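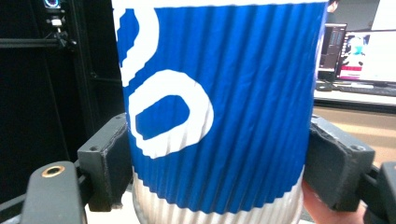 19 November 2021

Second day with the Tavero on trial. Imad Abou Jaoude came over from Liminetti at ten with the spare pads and stayed until lunch. He wanted to know what we were picking up with it and I said cups, mostly, as that is what Gallagher will ask about first. They have 34 vending sites and every one of them hands over a hot drink in a paper cup.

Spent the morning on grip. The hand-held version is quick to learn, I'll give them that. Barrett had the hang of it in the time it took me to find the login for the viewer. You squeeze, it records the opening, and the software turns that into something the arm can follow later. Imad says 200 demonstrations is enough for one object in one place. The brochure says 800. I asked which figure I should put in the report and he said he would check with the office.

Cups with a corrugated sleeve are easier than plain ones. The pads have ridges to bite on and you can hold the cup lower down without denting it. On plain cups Barrett kept squeezing too hard. Full cups we have left for next week – I want lids sorted out before anyone carries coffee near the keyboards.

The pads are my main complaint. The contact face goes crumbly and then bits come off along the top edge. A set costs £34 from Liminetti and they come in packs of 5 sets, so you can't buy just the one. Imad called this normal wear. I have written it down as a running cost and will let Gistside argue with him about it, as it's their money. Changing them is simple, at least. One screw, and the new pad lines up by itself.

After lunch I went through the contract. Support is by email only unless we take the higher tier, and the trial rolls over into a paid year in February if we say nothing. Have put a reminder in for the end of January. Also nothing in there about who keeps the recordings. Rang Imad, got his voicemail, sent an email.

Barrett thinks we should buy it. He likes the weight and says the old one made his wrist ache by three o'clock. I am nearer to yes than I was yesterday, but I'd want the pads fixed or thrown in free, and a straight answer on 200 or 800, as that changes the number of days we quote.

Left at half past six. Need to bring more cups tomorrow, the tall ones as well, and ask Barrett where he put the small screwdriver.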